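March, entry for the candidate forum study (Votasness ward)

Started coding the transcripts from the four ward forums. Going by the sign-in sheets, Manar Hall had 235 people through the door, more than 50 of them standing at the back. Marcelino Aguiar's recorder was near the stage and picked up most of the interjections clearly. Mine was under a vent and is hard going after the first half hour.

Coding rules as they stand:

- An interjection is anything audible from the floor while a candidate has the microphone.
- Applause gets its own code, even when it stops the speaker.
- Heckling and questions called out of turn stay separate. If we can't tell, code it U and move on. 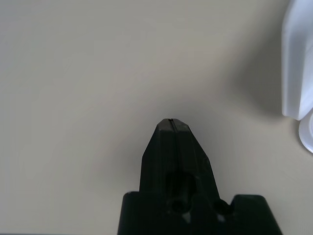 Fingers closed, over the tabletop.

Marcelino and I disagree on the 2 longest exchanges in the Vedier transcript. He has the candidate answering a question about rates. I hear her cutting across the man before he gets to it. Played it back three times at half speed and left both as U. The moderator talks over the end of it, so I doubt we'll settle it from the audio.

The Sastry forum was organised by the ratepayers' association and has a different format: written questions only, read out by the chair. Fewer interjections, as you'd expect, and longer answers. I don't think it belongs in the same table as the others. Have put it in a separate sheet for now.

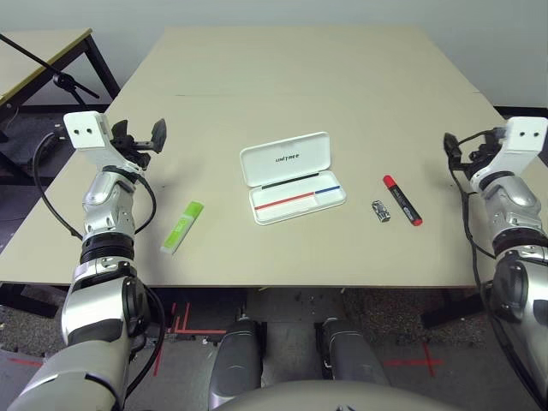 The exit survey needs fixing before the next round. Question 6 asks whether the meeting was "orderly", and people plainly read that as a question about the candidates' manners. It should be split into floor and stage. The paper form also has to work as a single sheet that can be filled in on any flat surface. A plain table with a seam across the far half, like the beige one here, is fine if the sheets are kept forward of the join. Printing 300 for the next forum.
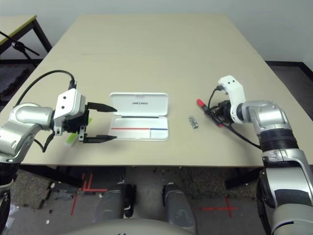
## Still to do

- Ask the Manar organisers if they have the desk feed.
- Second coder for Vedier, someone who wasn't at the meeting.
- Redraft question 6 and send it to Marcelino for comment.
- Check the colour codes on the Sastry sheet, amber is used twice.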